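The desk that lives in a cupboard

August, by Huguette Charbonneau

I have wanted a desk I could be proud of since I was old enough to own a pencil case, and I finally have one! It's white, it's built right into a great big shelving unit, and I have spent most of the long weekend putting things on it and taking them off again. 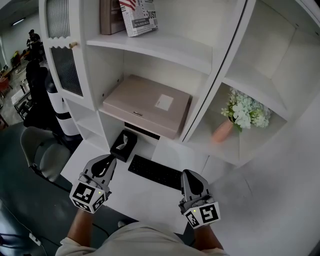

Some background for the newer readers. When we moved to the flat I worked at the kitchen table for the better part of a year, and every evening I packed the whole lot into a shopping bag so we could eat. I lost two good pens and a library card that way. I'd sit down in the morning and spend the first stretch of the day looking for the charger, which was always in the bag, under everything, wrapped round a banana. So when the shelving unit came up for sale from a couple in Grarkiswood who were moving overseas, I had the tape measure out before I'd finished reading the ad.

It is enormous. I knew the measurements and I still wasn't ready for it standing in the room. The part I fell for straight away was the cabinet on the left, with the ribbed frosted glass in the doors, one panel above and one below, and a scalloped white trim running between them. Scallops! There's a little brass knob beside the glass as well, and I have opened and shut that cupboard far more often than I've needed anything out of it. The fluted glass is very forgiving too. You get a soft blur of colour and none of the mess, so that's where the printer paper and the tangled cords have gone and I don't intend to think about them again until tax time.

The desk surface I'm trying to keep as clear as I can. My keyboard is a slim black one and I never set it straight, it always ends up on a bit of an angle, and I've stopped fighting it. The black tissue box is the other thing that gets to stay out (hay fever, every year, right on schedule). I did wonder whether black would look heavy against so much white. I love it. It gives your eye somewhere to land, and the tissue poking out the top looks like a tiny sail.

Now, boxes. I am a box person. My mum was a box person and so was her mum, and between the three of us I don't think a good one has ever gone in the recycling. The big flat one on the middle shelf is blush pink with a small metal clasp on the front, and it was the first thing I put up there because I wanted to build the colours out from it. It has a white label on the lid. It's holding all my letters and cards, and closing that clasp is deeply satisfying, give it a go if you ever come round. The dusty-pink one lives on the shelf above. It's a shade greyer than the big one and I went back and forth on that, holding them side by side at the window in the morning and then again under the lamp at night. My sister voted for a perfect match. I think the slight difference is what makes it look like a collection that grew by itself over the years.

Next to it is the white box with the red, grey and black printing all over it, the one with DUST on it in letters you can read from the doorway. Does it go with the pinks? Not one bit. I keep meaning to decant it into something prettier and then I think, well, it's cheerful, it has that red and white stripy bit up in the corner like a flag, and at least I can always find it. It stays for now. Arguments for and against in the comments please, I'm genuinely undecided.

The flowers have their own compartment over on the right, and I'm so pleased with them. They're artificial, pale green and white, the hydrangea sort, in a small terracotta-pink vase that I got for $7 at the Kurkimen market on a Friday afternoon when the stallholder was packing up and wanted fewer things to carry. I used to be a terrible snob about fake flowers. Then I killed three real hydrangeas in a row, including one that had come with a handwritten care sheet, and I got over it. The trick I've picked up is to bend the stems a little so the heads don't all face the same way. Mine came out of the packet standing to attention like a school choir.

Above the flowers I've left the compartment empty. This has been the hardest part of the whole project! Every single time I walk past I think of something that would fit. A candle, the brass owl, the radio. Then I take two steps back and the plain white is so restful that I leave it alone for another day. We'll see how long I last.

For anyone who asked about costs after the last post: the unit was $216 secondhand, and hiring the van to fetch it was another $70. I'd budgeted less for the van, but the first one we booked was too short by the length of a shoe and we had to swap. The boxes I mostly owned already. The new lamp from Irkness was $48 and I'm still deciding whether it's the right one, so I won't show it off yet.

A few of you also wanted to know how I keep white furniture clean with two kids in the house. A damp cloth, a dry cloth straight after, and a soft old toothbrush for the ribs in the glass. I do the glass while I'm on the phone. The scalloped trim collects fluff in the dips and I go along it with a dry paintbrush, which I find so soothing that I've started saving it up for the end of the day with a cup of tea going cold beside me.

Still on my list are a felt pad to go under the keyboard, something for the cubby above it (it's tucked in so neatly that I keep forgetting I have it), and a chair, because I'm still using one from the kitchen and my back has noticed. I've had my eye on the Arruda one with the curved arms. If anybody has sat in one for a full working day, please tell me what you thought of it before I talk myself into the green.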